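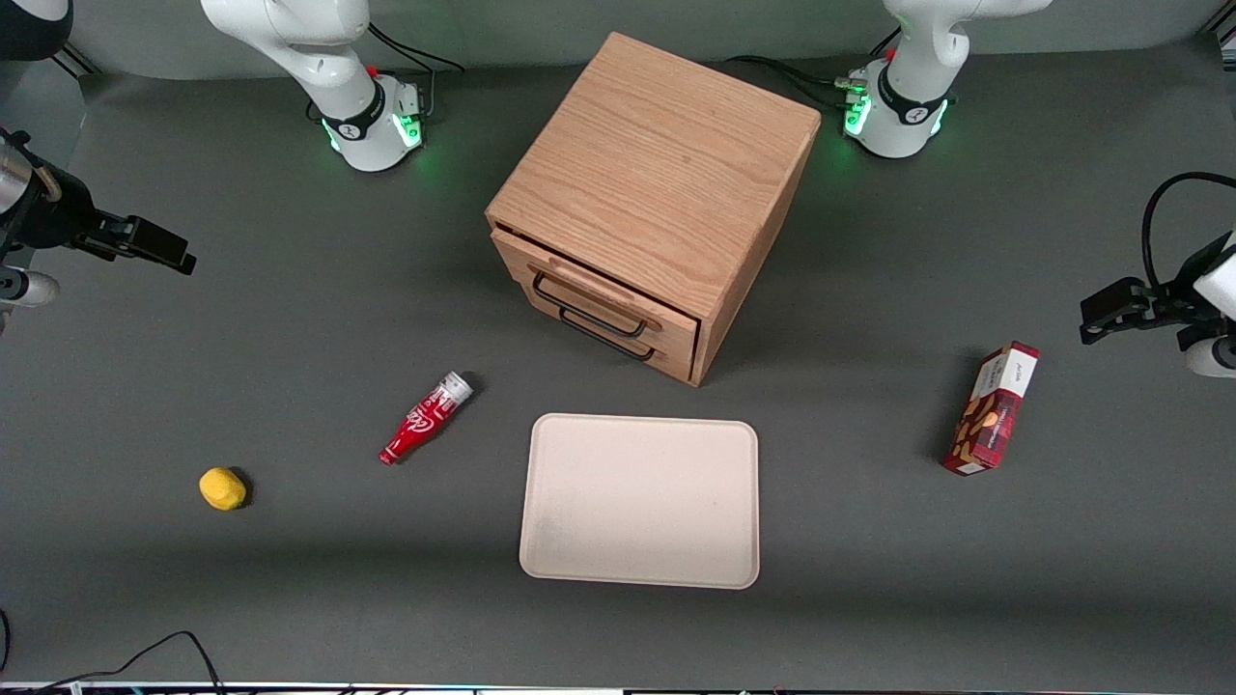
Top drawer on a little two-drawer oak cube won't close all the way, help?

Posted by midora_attic

Hi all! I have one of those small cube cabinets, light oak, two drawers stacked up with black metal pulls, the kind of thing you'd keep stamps or batteries or spare keys in. I love it to bits (the grain on top is gorgeous, all long wavy reddish lines) but the upper drawer always sits slightly proud. I push it in, it feels like it's home, and there's still a dark gap along the top edge. The lower one is fine.

Things I've tried so far: took everything out, vacuumed the inside, rubbed a candle stub along the bottom edges of the drawer. The candle made it slide so much nicer! But it still stops short. I also swapped the two drawers to see what would happen, and the top one won't go into the bottom slot at all, so I guess they were fitted by hand. There's a number written in pencil on the back of the top drawer, 237, if that means anything to anyone.

I got it secondhand at the Jindia flea market back in March and it's been like this the whole time. I don't want to sand anything until somebody tells me where. Also, would it hurt to change the handles? I'm not sure I'm crazy about them.

cikier_bench

Don't sand yet! Pull the drawer all the way out and shine a flashlight in the hole. You're looking at the back panel and the two runners. On small cabinets like this there's very often a blob of dried glue in a back corner, and a blob the size of a lentil is plenty to hold a drawer out. I had one do this for years and I blamed the humidity the entire time, and then I popped the glue off with an old chisel in maybe a minute. Felt pretty silly.

If the corners are clean, stick a bit of blue painter's chalk on the back edge of the drawer, push it in firmly, and pull it out again. Wherever the chalk transfers is where it's hitting. One mark on one side means the drawer is a touch out of square, and you can take that spot down with 220 grit on a flat block. A few strokes, try it, a few more. Marks all the way across mean the drawer is too long, and then I'd plane the back a hair and leave the front alone.

The 237 is probably just whoever built it matching drawers to the case. I wouldn't read much into it.

About the handles, measure between the screw holes, center to center, before you buy anything. I keep a jar of pulls from Okonkwo Hardware and half of them don't fit a single thing I own.

drawerful

wax it

oh wait you did that. ok check the handle screws then! If they're too long they stick out inside the drawer and catch on stuff. Mine grabbed a rubber band once and I thought the whole drawer was broken lol. Probably not your problem if it's empty, but it takes two seconds to look. And keep the black handles, they look good on oak!!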